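To: Tudlow growers list
Subject: Re: slow well pump and the tomato beds

On a July evening, a list member wrote:
> Our drip lines at the far end of the beds have gone down to
> a dribble. The tank holds 1000 gallons and it's full, so I
> don't think it's the well. Is it the filter? We're on the
> Bristiseck tape, same as most of you.

Hello all, and what a nice surprise to see this list awake again in July!

I'd look at the filter first, yes, but please don't stop there. We had the very same dribble at the Ocampo plot last summer, and I cleaned that poor screen 6 times before I thought to walk the line. Our run is 833 feet (I paced it, then borrowed a wheel and felt silly), which is an awful lot to ask of one feed. We split it into 2 zones and the far peppers perked right up. Open the end caps too and let them flush for a good while, until the water stops looking like tea.

If you ever do get into pumps and panels, have a proper electrician look, and learn what your lamps mean before you need to know.

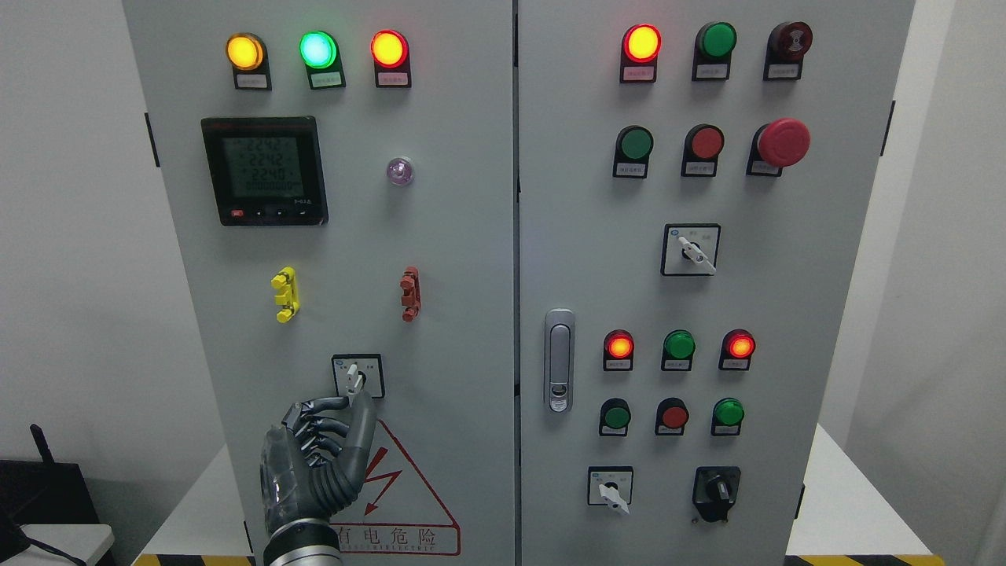
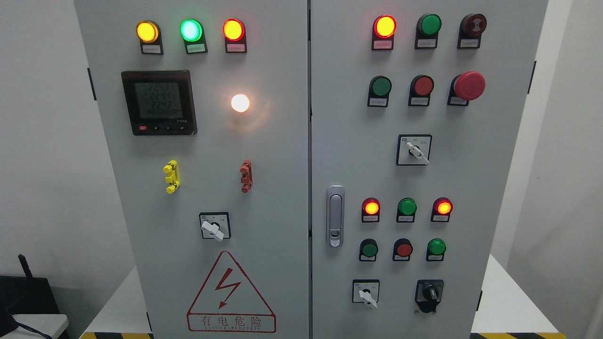
Meter and lamps, upper left:

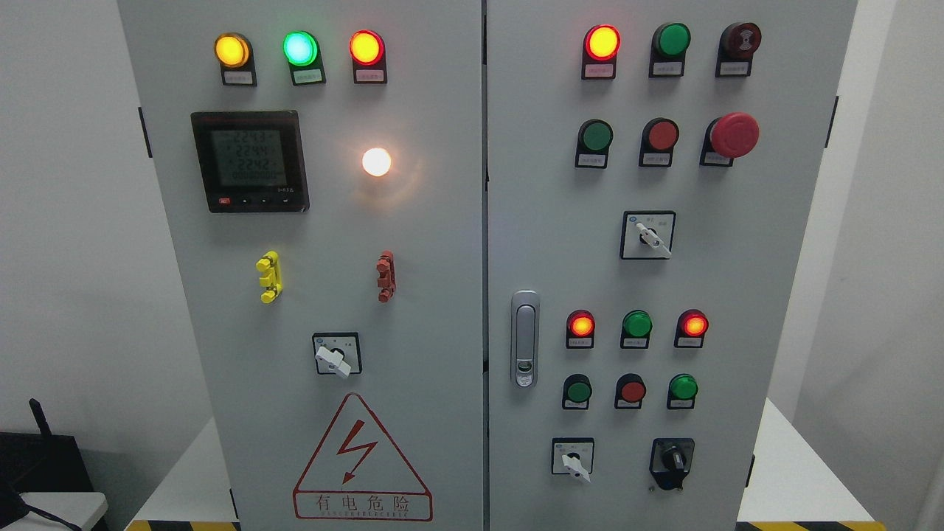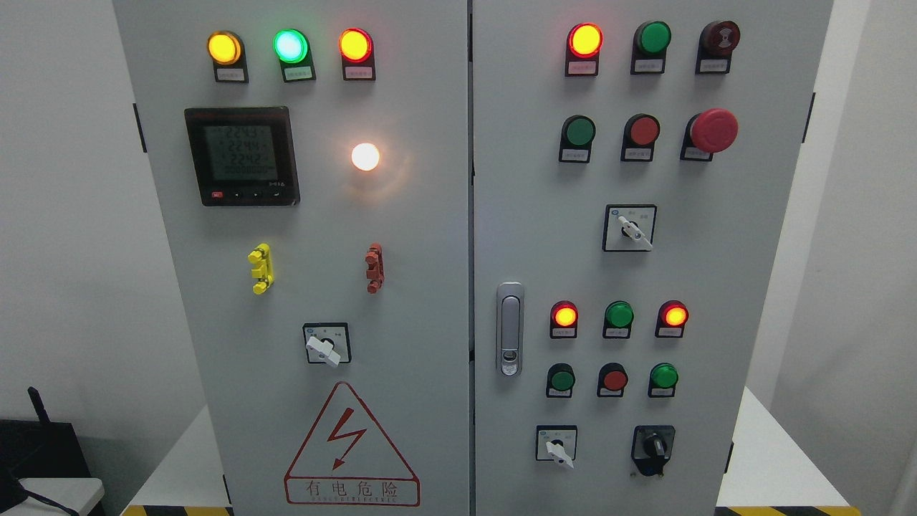

Anyway, back to your tomatoes. Mulch them deep, water before breakfast if you can stand it, and don't fuss over a few curled leaves in the afternoon. I still have most of a roll of tape in the shed, and a bag of Bravance elbows I bought in the wrong size, if those happen to be your size. Come by any evening and bring a bucket, as the squash has gotten away from us again.

Warmly, from the Ocampo plot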